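# Where Does the Light Go? All About See-Through Things

Have you ever walked straight into a glass door? I have, and it hurt my nose quite a lot, and my sister laughed so hard she had to sit down on the sidewalk. The door was right there! It was big and heavy and as solid as a wall, and I missed it completely. So today we're going to talk about how a thing can be hard and solid and still let you look right through it.

Let's begin with light, because you can't see anything at all without it. Light comes pouring out of the sun, or a lamp, or a candle, and it zips along in straight lines until it meets something. What happens next depends on what it meets.

If the light meets a brick, some of it bounces off and some of it gets soaked up, and none of it comes out the other side. We call things like that **opaque** (say it like this: oh-PAKE). Bricks are opaque, and so are potatoes, and dogs, and you.

If the light meets a sheet of wax paper, some of it does get through, but it gets scattered this way and that on the journey, so all you see on the other side is a fuzzy glow. That's called **translucent**.

And if the light sails through without getting jumbled up, the thing is **transparent**. Windows are transparent. So is clean water in a glass, and so is the air, which is so good at it that we forget it's there until the wind blows our hat off.

## Then why can we see a window at all?

Now we come to my favorite part. If light goes through clear things, shouldn't they be invisible?

Well, almost! But even the clearest window doesn't let *every* bit of light through. A little bounces off the front, and a little more bounces off the back. When you stand by a window at night with the lamp on, you can see your own face looking back at you. In the daytime that reflection is still there, but the bright world outside drowns it out.

Light also bends when it goes into something clear at a slant, and it bends again coming out. Put a spoon in a glass of water and look from the side, and the handle seems to have a break in it. And the edges of clear things are busiest of all — light gets bounced and bent there until it pops out toward your eye, and the edge shines. Clear plastic does it just as well as glass, especially a kind called acrylic, and a dark cloth underneath makes those bright edges easy to spot. 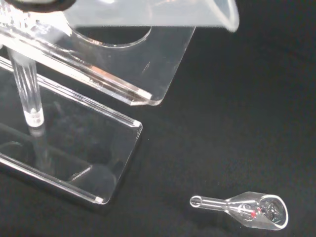 Ffion Kemeys wrote to ask whether black things are "just things with no light on them," and said she had argued about it with her brother all the way through breakfast. Lovely question, Ffion! Light lands on black things just the same as on anything else, but they soak most of it up and send very little back to your eyes. A black T-shirt on a sunny day gets nice and toasty for exactly that reason, and you may both have some more toast now.

## Try it yourself: the hide-and-seek bottle

You'll need a grown-up nearby, and these things:

- 2 clear drinking glasses, one smaller than the other
- a jug of water
- a piece of dark paper or cloth
- a flashlight

1. Spread the dark cloth on a table and stand the small glass on it.
2. Turn off the big light and shine your flashlight from one side. Look for the shiniest places. Are they in the middle or at the edges?
3. Put the small glass inside the big one and look again.
4. Pour water into both glasses until the small one is covered. Now how easy is it to see?

The small glass gets much fainter under the water, because light bends less going from water into glass than it does going from air into glass. (Oh dear, I called it a bottle up at the top. I used to do it with a bottle, but glasses fit better.)

If you draw what you saw, use white crayon on black paper. Start with the edges and see how little you need to add before it looks like glass.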